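Pale tabletop, cathedral grain: oil it, wax it or leave it alone?
Last updated: February

selina_k
Finally got the whole top cleared off last night and I can't stop looking at it! 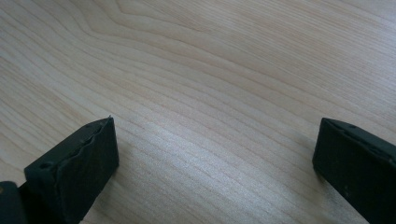
So I've had this table for 6 years and it has spent most of them under mail, a sewing machine and a fruit bowl the size of a tire. I'm turning the room into a proper work room (cutting fabric, wrapping parcels, homework at the other end) and I want to do right by the top before everything goes back on. The arches in the grain are my favorite part, and then it all straightens out toward one side like combed hair. I love it so much.

Question is what to put on it. My aunt swears by oil. The man at the hardware store sold me a tin of Karnitano wax, which I haven't opened yet. I also don't know what the wood is. It came from a house sale with no label underneath. Maple? Birch? Help!

grainhound
Oh, what a nice one. Those nested arches are what you get with flat-sawn boards, and I never get tired of them. Maple or birch would both be my guess from the color, but I wouldn't bet lunch on it from a photo.

Don't oil it yet. Look at the edge first. If the lines on top carry on down over the end, and you see end grain there, you have solid wood. If there's a thin strip glued along the side, it could be veneer or even a printed laminate, and oil will just sit on top and get sticky.

Ylva Å
I have to disagree a little with the oil people in advance, because I know they're coming. Oil turns pale wood yellow. I did my Sillby bench with linseed and it went from cream to custard in one summer. Still a good bench! But I miss the cream.

abilio_b
One of the oil people reporting in, haha. Linseed yellows, sure. A hardwax oil with a touch of white in it hardly does. Mine has had two coats and takes coffee, glue and a nephew with markers. Wax by itself is lovely to touch but one hot mug and you have a ring.

Ylva Å
I've had wax on my desk for years and no rings. Coasters exist, Abilio.

abilio_b
Not in my house they don't.

selina_k
You two are making my day. OK, I crawled under with a flashlight. There IS a strip along the long side, very thin, and on the short end I can't see any end grain, just the same smooth stuff. The bottom is plain and gray-brown. So not solid?

grainhound
Sounds like veneer or laminate then. Put one drop of water somewhere nobody looks, under the rim if the face wraps around, and give it a few minutes. If it darkens, it's bare or thinly finished wood. If it beads up and wipes off clean, there's a sealed surface and you don't need anything except a damp cloth.

mostov_sewing
Jumping in on the work room side. Please get a cutting mat before you put a rotary cutter anywhere near that! I have the big Echevarría one and it lives flat on the table all week. Also felt dots under the sewing machine. Mine walked right across the top when I was doing denim and left 2 little tracks I still see every morning.

Ylva Å
Yes to the felt dots. And don't sand it, whatever it is. If it's veneer you'll be through it before you've finished your tea.

selina_k
Water beaded up and wiped right off! So the wax goes back to the store and I'm spending the money on a mat. Does anyone know if the big one can be rolled for storage, or does it have to stay flat?

mostov_sewing
Flat, always flat. I rolled my first one and it never lay down again. Slide it behind a wardrobe if you need the table for dinner.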